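On Replacing a Kettle

June 21, 2018

Readers of this journal will recall that the household kettle, a Lisari of the older pattern, had been giving cause for concern. The switch at the base no longer held, and the lid had to be closed with both hands. It was in daily use for 1096 days, according to the date on the receipt, and it has now been retired.

Two replacements were considered. The first was the Skedeo, a stainless steel model with a wide base and a temperature dial set into the handle. The second was the Tokbridge, which is plainer in appearance and has a single switch. Both were tried in the shop for weight and balance, and the Tokbridge was purchased.

The dial on the Skedeo is well made and would be of value to those who prepare green tea or who mix yeast with warm water. Neither applies in this house. There was also the matter of the spout, which is narrow and rises steeply. A narrow spout gives a slow and accurate pour, but it makes filling a hot water bottle a lengthy business, and hot water bottles are in demand here for much of the year.

The Tokbridge holds enough for 8 cups of the size kept on our shelf. The water gauge is on the left side only, an inconvenience to anyone who pours with the left hand. The lid opens fully and stays open under the tap. The cord is short — the base had to be moved nearer to the socket, and the bread bin has gone to the other end of the worktop as a result. The new arrangement has been accepted, though not by everyone at once.

Limescale is a constant difficulty in this district. The removable filter behind the spout is rinsed every evening, and the kettle is descaled with two tablespoons of citric acid in a litre of water. This is brought to the boil, left for half an hour and poured away. One further boil with fresh water is sufficient to remove the taste.

As to noise, the new kettle is louder than the Lisari in its first minute and quieter thereafter. Conversation in the kitchen is possible throughout.

The instruction booklet states that the kettle should not be filled below the lower mark. This mark is printed in pale grey on a clear strip and cannot easily be read in the morning.

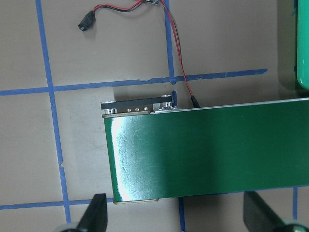
No. 13

A further report on the Tokbridge will be given in August, together with notes on the Macapagal toaster, which was bought on the same visit and has not yet been taken out of its box. Correspondence concerning descaling methods is welcome at the usual address.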